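Stop Hiding the Retry

Most of the manipulation code I review contains a loop that should not be there. It calls the planner, checks for failure, perturbs the goal a little, and calls the planner again. Usually somebody has wrapped it in a helper with a harmless name. At Clelleck ours was called get_plan, and for two years the rest of us assumed it got a plan. What it did was ask up to nine times and return the first answer that passed collision checking.

I want to argue that retries belong in the task layer, where they can be seen, logged and budgeted, and that a motion planning interface that retries silently is defective even when it raises the success rate.

The usual case for the silent retry is that sampling-based planners are random. A failed call says little, so try again with a new seed. As far as it goes this is correct. But a wrapper that also moves the goal pose is answering a different question from the one it was asked. The caller wanted the fingers at a given pose with a given approach direction. The caller got a pose within tolerance of that, with the tolerance chosen by whoever wrote the wrapper. In our code the position tolerance was in a YAML file and the orientation tolerance was a default argument. The two were never reviewed together.

Kumudini Samarakoon pulled apart 2499 planning calls from our November logs. Of those, 87 percent succeeded on the first attempt. The remainder went into the loop, and most came out of it marked as successes with no record of which attempt had produced the path. When she replayed them with the attempt index attached, the late attempts clustered in low workspace, near furniture and floor clutter, where the wrist camera gives us the worst depth.

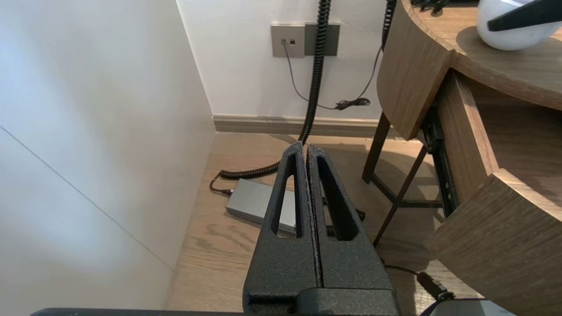
Thin cables are the standing problem in this region. A stereo matcher with a wide window will smear a cable into the surface behind it or drop it altogether. The voxel filter then removes the few points that survive, on the grounds that isolated points are noise. By the time the planner sees the map there may be no cable in it. On the next depth update the cable may come back. A retry loop that takes a fresh map on each attempt will eventually sample a map in which the obstacle is missing, and it will report success. The loop has become a search over perception errors.

Janaka Rathnayake disagrees with me on this, and his objection deserves a fair statement. His view is that the map should be fixed and the planner left alone. If occupancy decayed slowly enough, a cable seen once would stay in the map and the retries would be harmless. He has a branch that does this. It works well on static clutter, but it also leaves ghosts behind whenever a person walks past, and then the planner fails, and then somebody raises the retry count.

The change we made in Zirorura is small. A planning call takes one map snapshot, one goal set and one time budget, and it returns either a path or a typed failure: start in collision, goal in collision, no path in time, no inverse kinematics solution. Reseeding inside the budget is allowed. Touching the goal or the map is not. If the caller will accept a range of goals, it has to pass the range. The snapshot gets an ID, and the ID goes in the log with the result.

The first effect was that our reported success rate dropped, and Chathurika Weerasinghe had to explain the new chart to people who had liked the old one. The second was that goal-in-collision failures became a category somebody could work on. A good share of them came from a padding value of 50 millimeters on the gripper model, left over from an older set of fingers. The loop had been absorbing that error on every low grasp.

There is a cost. Task code is longer now, and each skill has to say what it does on each failure type. Ka-ming Chiu's drawer skill gained a page of branches. I would still take the page. Those decisions were being made before, by a for loop with access to neither the task state nor the age of the map.

Anyone keeping a wrapper like ours can start by logging the attempt index. It is one integer.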